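Ullier soft finger set for small arms, review

Posted August 20, 2024

Rating: 3 out of 5

Bought these for the two-arm dish sorting build at our shared workshop. Short version: good fingers, bad screws, instructions a mess. Long version below, typed fast, sorry for typos.

Been using the stock hard fingers since November. Fine for blocks. Terrible for anything glazed. Wanted something dark and grippy that could take a bowl by the rim and not chip it. Looked at the Tralwood pads first but those are glue-on and I hate glue-on.
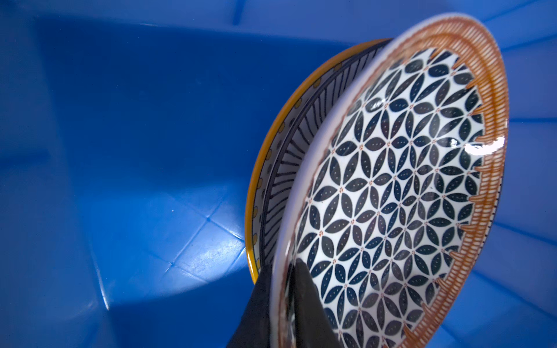
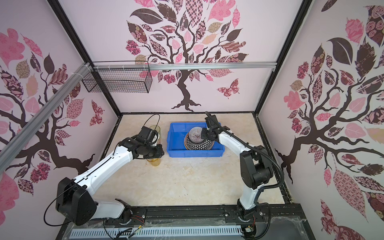
Fit. The adapter plate goes straight onto our arms, no drilling. Huge plus. The plate on the Tralwood kit needed a file and a lot of swearing. Ullier one dropped on, holes lined up, done before my coffee was gone. Second arm took longer but that was me, put the plate on backwards.

Screws. Soft as cheese. Stripped 3 on the first evening, all with the little key they give you. Throw that key out. Use a decent driver and swap the screws for steel ones if you have any in the drawer. For what this set costs the screws should be better, no excuse.

Grip. Here's where it earns the stars. Rims are the hard part of our job, thin and slick, never at the angle you planned for. These hold a ceramic rim at a lower squeeze setting than the old ones did, and the bowl doesn't creep round when the wrist turns. Tall cups also good. Flat plates still a pain, you need to get a fingertip under the edge and the tips are a bit fat for that. I'd pay extra for a thinner tip.

Stacks. Mixed bag. Pinch two bowls when you meant one and the fingers won't tell you. No sensing in them at all, so you're going by motor current and hoping. Our Conum controller reads current ok but the difference between one light bowl and two light bowls is tiny. Not really Ullier's fault, but the box says "handles nested items" and I'd call that generous.

Wear. We ran 50 cycles a night for a few weeks, mostly pulling dishes out of a bin and putting them back. Tips have gone shiny. Still grip. One has a small nick near the base where it caught a bin wall, my path was too low. Wipe them down with a damp rag, dust kills the grip faster than anything else. Dont use dish soap, it leaves a film and then you're dropping things all night.

Instructions. One folded sheet, type so small I took a photo and zoomed in. Left and right are swapped in the second drawing. The torque number for the plate is missing completely. I emailed and got a reply in 3 days, polite, had the number in it. So support is ok. But print the thing on the sheet!

Cable. Set comes with a clip that's supposed to keep the gripper cable out of the way. Too stiff, popped off every time the wrist went past halfway. Went back to leaving slack and a loop. Check your loop with the arm at full reach before you let it run alone, I pulled a plug out learning that.

Compared to the Galbraith fingers, which a lot of people on here like: Galbraith is softer, nicer on glass, but it sags with a heavy bowl. Ullier is stiffer. If you do mostly cups go Galbraith. Bowls and heavier stuff, go with these.

Would I buy again, yeah, probly. On sale. With my own screws.

Pros: easy fit, good on rims, still gripping after weeks of use
Cons: screws, sheet, cable clip, tips too thick for plates

Will update if the nick gets worse.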